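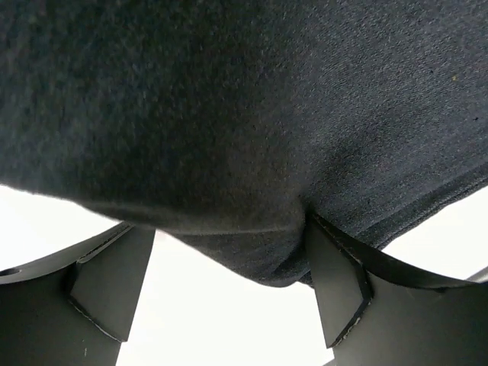
3.2 Gripping soft cloth

I'll start with the fingers, as they ate most of my September evenings. Our first set came with plain flat tips, and flat tips are fine for blocks and cups and hopeless for laundry. The cloth just slid out. So I redrew the part with an angled pad on the inner side and a scooped upper edge, and the change I care about most is what happens at a hem. Fleece-like knit is thick and springy, and the loose part sags right down into the gap, but in Fig. 1 the ribbed band ends in a tight fold against the right finger and the pad has a proper hold on it. The pads do get scuffed along their lower edges, by the way. I've stopped caring about that, and I print spares whenever the printer is free.

Apolinar Contreras, who shares the workshop with me and did nearly all the wiring, wanted rubber tips from the start. We tried them for an afternoon on our older rig — the one we call Emenik — and they picked up lint so fast that we went back to bare pads and never looked at rubber again.

3.3 The table

The whole build, which goes by Zorora in our notes, lives inside a white box with an open front. We painted the panels ourselves (two coats, and I'd do three next time) and set the base plates into cutouts in the front panel so we could get at the bolts and wires without lying on the floor. The arms face each other, which made the software harder and the folding much easier. With both arms on the same side you can never pull a long garment straight; one of them is always reaching over the other.

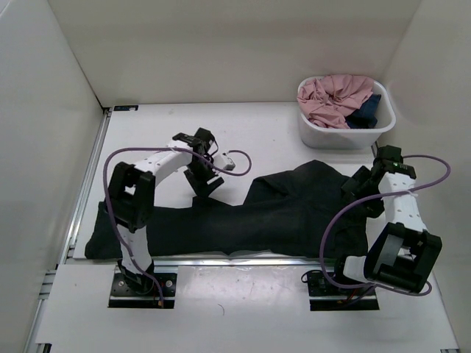 Cable routing was the other big headache. We began by tying everything flat to the links, and every time a wrist turned too far something popped out of its socket. Leaving big loose loops looks messy, but the arms can move through their full range and we haven't lost a connector to it. If you copy this part of the build, make the cables longer than you think you need and then add a bit more.

3.4 Trials

We logged 2,000 grasp attempts on clothes from our own closets, mostly dark ones, partly out of spite. Dark cloth on a white table is easy to find as a blob and hard to read once it's crumpled, as all the folds go to black together. A grasp counted as good if the cloth left the table and stayed in the fingers until the arm reached its drop point. By that rule we got 1,470 good ones, or just over 73 percent. I had bet Apolinar we'd pass 80, so I bought lunch.
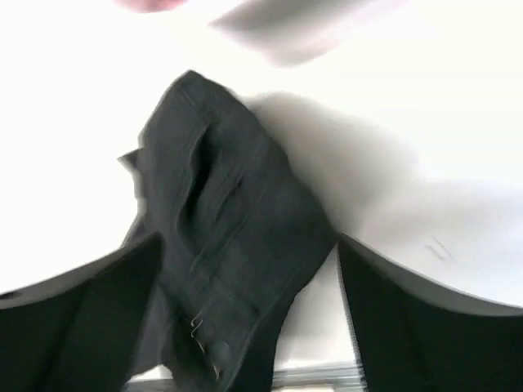

Jeans gave us more trouble than anything else in the pile. They're heavy, the seams are stiff, and a waistband can fool the grasp planner (we call it Cernalo) into thinking it has found a nice thin edge. A pocket opening does the same thing. Turning the wrist a little before closing helped a lot, and so did slowing down the lift, though that one costs us time on every single pick. We also tried pushing the servos harder. Don't do that! We cooked 2 of them and gained nothing we could measure.

We left socks out of the trials completely. They need a smaller pad, and that pad is still a sketch on the back of a parts invoice. Section 4 goes through the failed grasps by garment type.

Last updated: Sep 4, 2018

Contact | © Omerović Shared Workshop | Back to top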